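Print this page | E-mail this page

Robot Safety Technician (Bimanual Cells), Rolen Automation, Hurnden site
Fixed term, full time, extension subject to funding

Rolen Automation is seeking a technician to support the investigation and close-out of an uncommanded gripper closure on a two-arm bench cell at its Hurnden laboratory. The position reports to the site engineering manager. Applications close 20 October 2020.

Background

The cell is used to develop assembly routines for small electrical enclosures. During a routine lid placement, the left gripper closed without a command while an operator was reaching in to realign the part. The operator received a minor pinch injury to one finger and returned to work the same shift. The protective stop was pressed and the arms halted, but the gripper held its force until power was isolated at the wall.

Log review covered 3,639 grasp cycles and found 23 in which the gripper controller reported a position inconsistent with the commanded value. Most of these had no visible effect. Two contributing causes are under examination: intermittent contact in the gripper signal cable where it flexes at the wrist, and a controller default that treats a lost signal as a close command. Neither has been confirmed. The behaviour has been reproduced on the test bench with the cable disconnected by hand, but never with the cable in place.

The cell has since run at reduced speed with a grip force limit of up to 50 newtons. Reaching between the grippers while the drives are enabled is prohibited. These controls are interim and the successful applicant will be expected to help replace them.

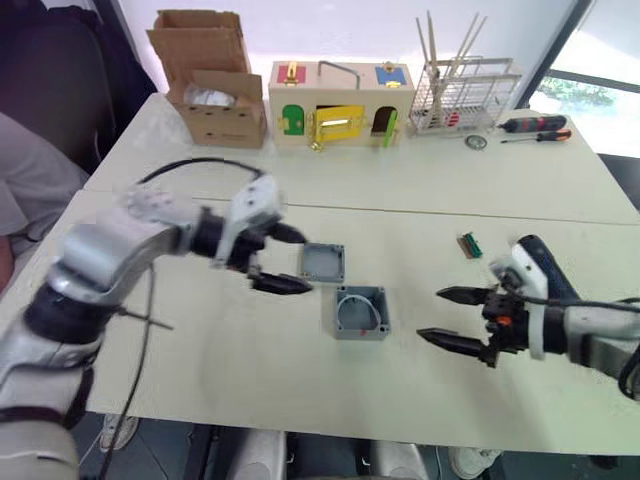
The enclosure task will remain the reference task for the investigation, as it is where the fault was recorded. It is run with both arms on the front table. The grey junction box and its square lid are set down close together in the middle, between the two grippers, and any manual correction puts a hand directly in the pinch zone. Cable routing will also be reviewed. On the left arm a cable loops over the top from the shoulder toward the wrist, and the technician will be asked to assess bend radius, strain relief and clearance through the full working range of both arms.

Duties

- Carry out repeat grasp trials to a written protocol and record all deviations, including those with no apparent consequence.
- Inspect, test and replace gripper cables and connectors. Keep failed parts tagged and stored for later examination.
- Verify stop behaviour, with attention to stored grip force after a protective stop.
- Assist with a revised risk assessment covering hand access, lockout and recovery of trapped parts.
- Install and commission the Brurko light curtain already purchased for the cell.
- Prepare a monthly fault summary. The first is due in December.

Essential criteria

- Trade certificate or diploma in electrical, mechatronics or instrumentation, or equivalent experience.
- Demonstrated fault finding on intermittent signal problems.
- Working knowledge of isolation and lockout procedures.
- Ability to write a clear test record that another person can repeat.

Desirable criteria

- Experience with collaborative arms or end effector controllers.
- Basic scripting for log analysis.
- Current first aid certificate.

Conditions

The position is 38 hours per week on site. Some early starts are required when the cell is shared with the Rafferty project. Safety footwear is supplied. Relocation assistance is not offered.

How to apply

Send a résumé and a statement of no more than two pages addressing the essential criteria to the Hurnden office, quoting reference 62. Include a short account of one intermittent fault you have traced, the method used, and what was done if the cause was not found. Shortlisted applicants will complete a practical exercise on a de-energised arm.

Last updated: at opening of applications

Comments (3)

benchwork
Does the lockout procedure cover the gripper supply separately? On ours it was on a different circuit from the arms and took us months to notice.

Rolen Recruitment
It is a separate supply. Both are now isolated and tagged. The procedure will be provided to shortlisted applicants.

tallowood
Would you consider part time? I have the trade certificate but can only do three days a week.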